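Ticket 548: Legal notice page, wrong/old text showing, dead contact link
Opened by: Jean Geddes
Assigned: Chanida Wannasri
Site: Rollora (public)
Status: closed, one follow up

Jean, 9:10 am
Legal notice page is showing the old liability wording again. Was replaced in August, I have the signed off copy right here. Section on external links is missing completely. Also the "report unlawful content" link at the bottom goes to a 404. Need this fixed today please, Crichton's lawyers are looking at it this afternoon.

Chanida, 9:25 am
Looking. On my machine I get the new text. Which browser? And are you on the office network or at home?

Jean, 9:31 am
Office. Tried two browsers, same thing. Cameron sees the old one too.

Chanida, 9:50 am
OK got it on the office network as well. So:
- page in the CMS is correct, version 30, external links section present
- cleared page cache, no change
- cleared CDN for /legal only, no change
- footer link points to /legal-notice, not /legal. Two pages!! The old one was never unpublished

My bookmark was going to the right one, that's why I saw the new text. 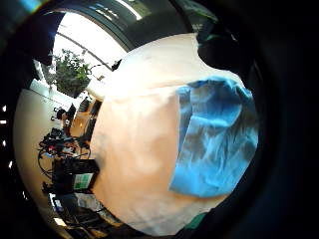

Chanida, 10:15 am
Redirected /legal-notice to /legal and changed the footer template. Footer is shared with Drindari so theirs changed too, checked, they have a /legal page, fine. Crawl says 166 pages had the old link in the body text, mostly product pages. Redirect covers them for now.

Jean, 10:22 am
Better. External links section is there. Report link still dead. And the German version still says the old thing about accuracy and completness.

Chanida, 10:40 am
Report link: form was deleted when Urszula moved the forms over to Baleck. Asked her for the new address. German: nobody sent me a translation, the CMS has the old one from before August. Do you have it?

Urszula Kaczorowski, 11:05 am
Form is live under /contact/report. Same fields as before. Mails go to the legal inbox, I took Eilidh off the list because she got every one twice. Test message sent 11:03, pls confirm.

Jean, 11:20 am
Test message arrived, once. German is attached. Paragraph 2 has a tracked change in it, accept it.

Chanida, 11:48 am
German text in, tracked change accepted. Report link updated in both languages. Cleared everything again. Please check on office network, hard refresh, wait a minute or so if the old one comes up.

Jean, 12:02 pm
Both correct. Link works. Printing it for the file.

Chanida, 12:10 pm
Closing. Follow up, ticket 55 in the content queue: Cameron Pringle to replace the old link in the product pages so we can drop teh redirect. Low priority.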